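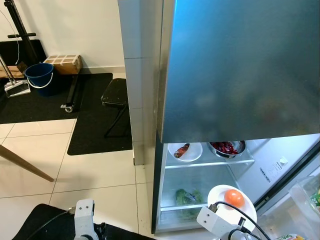
Planning was never the slow part, according to Jerome Malabanan. The slow part was getting the planner to believe what the cameras told it. He has worked on the manipulation software at Hestano for two years, most of them spent on kitchens, and he talks about refrigerators the way other people talk about a difficult commute.

"A fridge is a box full of things the depth sensor hates," he said. "Glass shelf, clear bag, clear door bin. You get holes in the point cloud, and the old planner read a hole as free space. So it would happily plan a path through a shelf."

The fix is a layer the team calls Pedden, which sits between perception and the motion planner. It keeps a map of the compartment with three states for each cell: occupied, free and unknown. Unknown cells cost more to pass through, and near a shelf edge they are off limits.

I asked whether that made the arm too timid. "At first, yes. We had a build in September that refused to go into the fridge at all. It would stop at the front edge and report no valid path." The team brought the cost down in steps and replayed 305 logged attempts after each change. Ten of those logs still fail, and he keeps them in a folder of their own.

A plate with one tomato on it is a test he likes. The planner can pinch the rim or go for the tomato, and the two need different limits on wrist tilt. If the plate is the target, tilt is held to 5 degrees. "The tomato rolls. Our model of the tomato does not roll. So we keep the plate level and don't argue about it."

Control runs separately, in a loop that watches motor current and slows the arm when contact comes early. Malabanan wrote the first version in Goel, the company's scripting tool, and regrets it. "It was fine for trying ideas. Then people started depending on it." The rewrite took 19 days.

The open door is still a problem. The software treats it as fixed once the arm moves inside, and a door can swing. A tracking module called Trorkeck is meant to update the hinge angle during the reach, but it loses the door when the arm blocks the view — and the arm blocks the view a lot. For now the planner adds a margin on the hinge side and checks the angle again before pulling out.

"I'd like to get rid of that margin," he said. "It costs us the whole door bin."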